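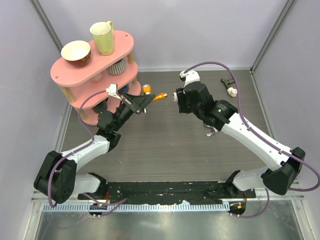
Features > Work > Night Shift

The Bakery Hours

Bread in Tosura is made while the town sleeps. The ovens at Boreck are lit before midnight, and by 4 a.m. the first 128 loaves are on the racks. Rent on the shop went up in January. Flour did too, and a plain loaf now sells for almost double the old price.
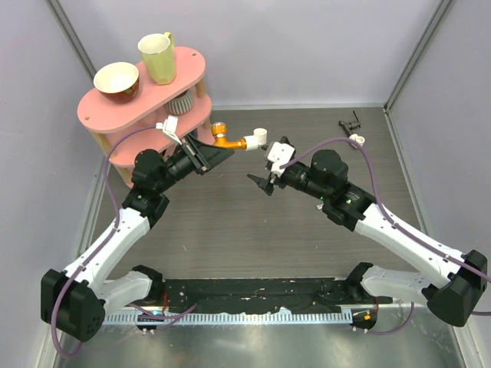
Saadet Gündoğdu says the hours are harder than the money. She has worked nights for 30 years and still can't sleep past noon. Her son took a day job in Ullora.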